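회사 소개

브론드빌(Brondville)은 크루즈 기항지의 육상 일정을 설계하고 운영하는 여행 지상 수배 업체입니다. 선사가 판매하는 선택 관광이 아니라 개별 승객과 소규모 단체가 직접 예약하는 기항지 일정을 취급하며, 항만에서 시내까지의 거리가 먼 기항지를 주로 다룹니다.

사업 범위

대형 선박은 수심과 선석 길이 때문에 도심 부두에 접안하지 못하는 경우가 많습니다. 일정표에 도시명이 적혀 있어도 실제 하선 지점은 외항이나 컨테이너 부두인 경우가 있고, 이때 편도 이동에만 두 시간 넘게 걸리기도 합니다. 당사는 도시명이 아닌 선석 기준으로 일정을 작성합니다. 현재 취급하는 기항지는 22곳이며, 각 기항지마다 하선 게이트 위치, 셔틀 승차 지점, 항만 출입 절차를 별도 문서로 관리합니다.

접안이 불가능하여 텐더 보트로 상륙하는 기항지는 별도 등급으로 구분합니다. 텐더 기항지의 일정은 상륙 대기 시간을 포함하여 산정하고, 마지막 텐더 출발 시각을 귀항 기준 시각으로 적용합니다.

일정 산정 기준

모든 일정은 전원 승선 시각에서 역산합니다. 출항 시각은 계산에 사용하지 않습니다. 편도 이동 시간이 90분을 초과하는 구간에는 우회 경로를 하나 이상 지정하며, 차량은 운행 전일에 배차를 확정합니다. 한 차량에 배정하는 방문지는 최대 4곳입니다. 식사 장소는 방문지 수에 포함하지 않습니다.

이동 시간 자료는 자체 관리 시스템인 플리켄트(Flikent)에 기록합니다. 플리켄트에는 구간별 실제 소요 시간이 시간대별로 저장되며, 최근 5개 시즌의 운행 기록이 산정에 쓰입니다. 선사가 접안지를 변경하면 담당자가 해당 일정을 다시 계산하고 예약자에게 변경 내용을 이메일로 통지합니다. 변경된 접안지에서 일정 운영이 어려운 경우에는 전액 환불합니다.

조직과 협력사

본사는 일정 설계, 예약 관리, 현지 운영의 세 부서로 구성됩니다. 현지 운영은 기항지별 면허 보유 업체에 위탁합니다. 차량 수배는 스탠덱스(Standex), 가이드 배정과 교육은 니콜로브스키(Nikolovski)가 맡고 있습니다. 두 협력사와의 계약은 연 단위로 갱신하며, 갱신 전에 차량 정비 기록과 가이드 자격증 유효 기간을 확인합니다.
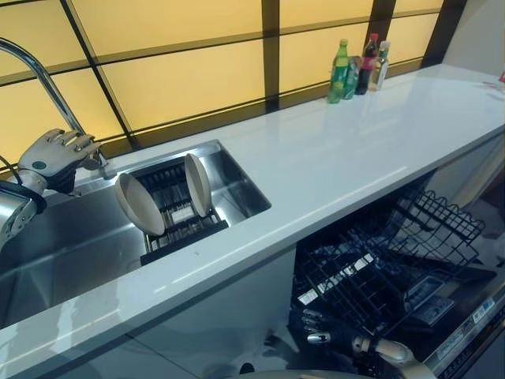

연간 운영 건수는 약 200건입니다. 성수기는 기항지가 속한 해역에 따라 다르며, 지중해 노선은 7월에 예약이 가장 많습니다. 동남아시아 노선은 우기의 도로 사정을 반영하여 같은 구간이라도 계절별로 다른 이동 시간을 적용합니다.

예약 및 문의

예약 시 선박명, 기항일, 승객 수를 기재해 주십시오. 선실 번호는 필요하지 않습니다. 휠체어 이용자는 접이식 여부와 접었을 때의 폭을 함께 알려 주시면 차량 배정에 반영합니다. 비자 및 입국 요건은 국적과 노선에 따라 다르므로 선사 안내를 우선 확인하시기 바랍니다. 당사는 비자 발급 업무를 대행하지 않습니다.

문의 접수는 오전 9시부터 오후 6시까지이며, 운행 당일에는 예약 확인서에 기재된 현지 연락처를 이용해 주십시오. 단체 견적은 항만명과 인원이 확정된 뒤에 발송합니다.

이용 약관 | 개인정보 처리방침 | 기항지 목록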